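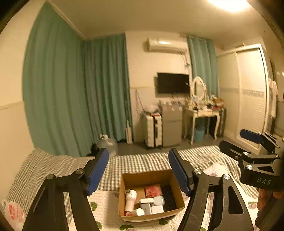 家庭に残る文書資料の受け入れについて 講演用発表者ノート

読了時間 5分

【冒頭】
本日はお集まりいただき、誠にありがとうございます。Zandureck資料保存センターより、家庭に残された書簡、家計簿、日記、写真帳などの受け入れ業務についてご報告いたします。お手元の要旨は旧版のため、受け入れ基準の項のみ本講演の内容と異なります。口頭でお断りしてから本題に入ること。

当センターでは、開館以来、公文書および団体の記録を中心に収集を進めてまいりました。個人の家に残る資料は、引越し、相続、建物の解体といった機会に処分されることが多く、所在の把握そのものが困難です。そのため数年前より相談窓口を設け、寄贈の意思が固まる前の段階からお話を伺う体制に改めました。

(間を置く。次のスライドへ)

【ご家庭での初期対応】
お問い合わせの多くは「何から手を付ければよいか」という内容です。窓口では、まず並べ替えをお控えくださるようお願いしております。年代順に整えてからお渡しくださる方がいらっしゃいますが、引き出しや箱ごとのまとまりには、作成者がどのように書類を使っていたかが残っています。領収書の束に私信が一通挟まっている場合、その位置も情報となります。

箱詰めの際の留意点は次のとおりです。
・元のまとまりごとに封筒または紙袋に入れ、鉛筆で保管場所を書き添える。
・輪ゴム、クリップは無理に外さない。固着している場合はそのままとする。
・かびの疑いがあるものは別の箱に分け、蓋に明記する。
・箱の重さは一人で無理なく持てる程度にとどめる。

段ボール箱は運搬用としては十分ですが、長期の保存には適しません。受け入れ後は中性紙の保存箱に移し替えます。市販の段ボール箱に長年入れたままの文書では、箱に接する面から変色が進む例が見られます。会場から「では家に置いておく間はどうするのか」と問われた場合は、床に直接置かないこと、外壁に面した押入れの奥を避けることの二点をお答えする。

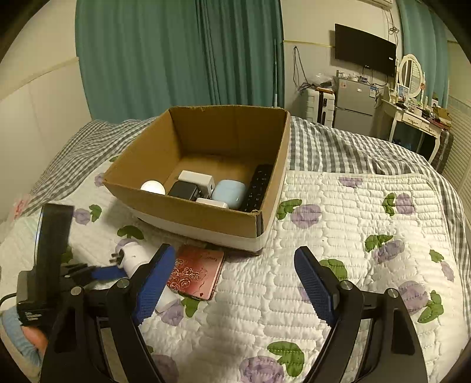 Tondano、2021年2月6日

【受け入れ基準の改定】
今年度、受け入れ基準を改定いたしました。旧基準では資料の年代を重視しておりましたが、新基準では、作成の経緯をどの程度たどることができるかを第一の判断材料としております。戦後の家計簿や町内の回覧文書についても、書き手や使用の状況が分かるものは検討の対象となります。

改定にあたり、審査の流れも見直しました。従来は現物をお預かりした後に可否を決定しておりましたため、お返しする際のご負担が大きいとのご指摘を受けておりました。現在は概要の聞き取りと簡易目録による事前審査を行い、そのうえで搬入をお願いしております。一度の事前審査で扱う点数は最大1,000点とし、これを超える場合は回を分けます。審査結果は原則として2か月以内に書面でお知らせいたします。

(ここは早口になりやすい。点数と期間は繰り返して述べる)

【目録の作成】
目録作成には、共同目録システム「Pyo」を使用しております。記入項目は9項目で、このうち寄贈者にご記入いただくのは表題、おおよその年代、保管場所、旧蔵者との関係、備考の5項目です。残りは職員が現物を確認のうえ補います。

備考欄には、ご家族の間で伝わっている話をそのままお書きくださるようお願いしております。祖母が嫁入りの際に持参した、火事の折に持ち出した、といった伝承は、裏付けの有無にかかわらず記録いたします。ただし、目録上では伝聞であることが分かる表記を用います。事実関係を当センターが保証するものとの誤解を招かないよう、この点は必ず説明すること。

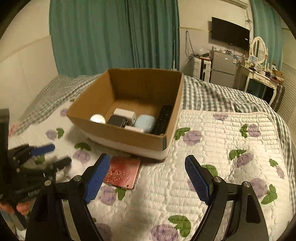 写真提供:Clameck

【個人情報と公開】
私信や日記には、現在もご存命の方に関する記述が含まれることがあります。寄贈契約の際に、公開、条件付き公開、非公開の別をまとまりごとにお選びいただきます。病歴、借財、家族間の争いに関する記述については、ご希望が公開であっても、当センターの判断で一定期間閲覧を見合わせる場合がございます。

過去には、寄贈後にご親族から異議のお申し出を受けた事例がありました。契約書の様式はその後改め、相続人が複数いらっしゃる場合には、事前にお話し合いの状況を伺う欄を設けております。個別の事例についての質問には、会場ではお答えしない。終了後に窓口をご案内する。

【受け入れに至らない場合】
審査の結果、お引き受けできない資料もございます。刊行物で他館に所蔵が確認できるもの、複写のみで原本の所在が不明なものなどが該当いたします。その際は、地域の図書館、学校、同業の資料館など、ほかの引き受け先についてご相談に応じております。処分を決められた場合も、簡易目録だけは保存させていただけるようお願いしております。

【結び】
次回の相談会は4月を予定しております。お申し込みは窓口またはお電話にて承ります。現物をお持ちになる必要はございません。保管場所の様子を書き留めたものがあれば、聞き取りが円滑に進みます。

(残り時間があれば質疑へ。なければ質問票の回収を案内)

コメント

匿名
会場で拝聴しました。父の書類を年代順に並べ直してしまった後なのですが、それでも相談してよいのでしょうか。

みかん畑
簡易目録の用紙は郵送していただけますか。母がパソコンを使えません。

資料館勤務
伝聞の表記について、具体的な記入例を公開していただけると助かります。当館でも毎回迷うところです。

お問い合わせ | © Zandureck資料保存センター | ページの先頭へ戻る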